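Pernuvik Room Generator, a review after one season of use

I work in a small group at Prurnitz where we teach a two-armed robot to do housework in simulation. For this we need many demonstrations, and a person with hand controllers makes each of them. Pernuvik sells a tool which builds the rooms, places the furniture and records what the person does. We have used it since June and I want to write down my experience for others who are choosing.

Installation took one morning. The manual is clear, but the part about licenses is in a strange order and I had to read it two times. After this the program worked without trouble on our older computer.

The rooms are the main reason to buy it. You give a type, for example bedroom, and it fills in walls, floor, beds, a desk, a chair, and it changes the materials every time. The combinations are often ugly, with brown marble on one wall and bright orange on another. For learning this is good, as the policy cannot rely on one wall color. My colleague Elsie Fairweather made 430 recordings with the desk rooms and she got tired of the colors before the robot did.

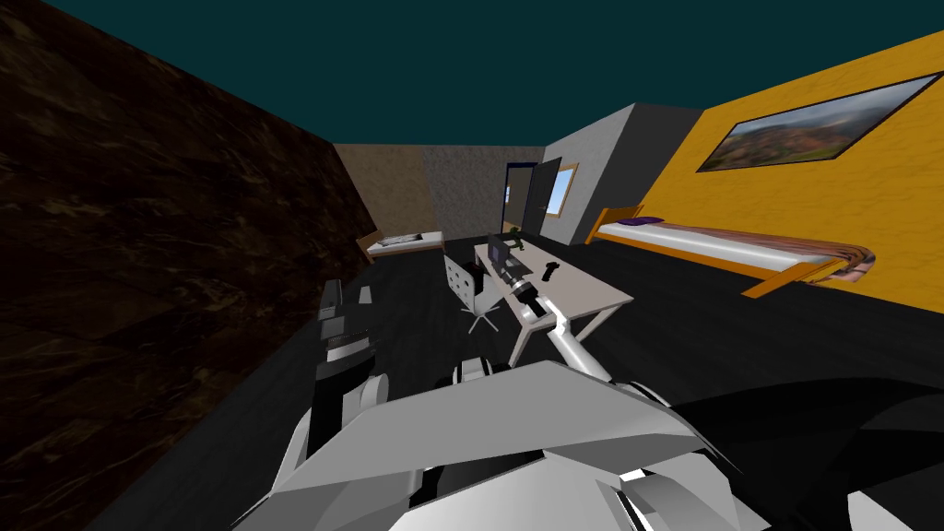
Recording and views

Each recording saves the head view and the hand views together, with the joint positions. The head view is good for planning where to reach. The body of the robot takes much space at the bottom, and we could not find a setting to tilt the head camera separately - support at Pernuvik answered that it will come later.

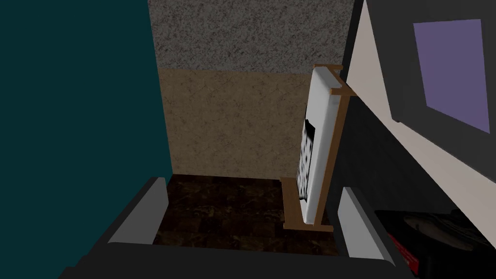
I spent most of my time on the hand views, and they decide if a demonstration is useful for us. Before this we used Sheehan, where the hand camera was an extra you had to build yourself. In Pernuvik it is there from the start. Both finger pads stay in view with the gap between them, so when I check a recording I can see what was in the opening, even if it is only a piece of floor and the base of a stand. The price for this is that the gripper housing hides a big part of the right side. I would like an option to move the camera a little.

Export and price

The export writes one folder per demonstration. Our full set has 1,920 demonstrations and the export needed about 2 hours. Failed attempts can be marked during recording with one button, and I recommend to use it, as sorting them later is slow work. The file names cannot be changed, so we wrote a small script for it.

We pay for 100 rooms per month. For a student project this is too much, and there I would look at Fastetberg first, which has fewer materials but a free version. For a group which records every day I think Pernuvik is worth the money. I give it four stars of five, and I will change it to five when the head camera can be tilted.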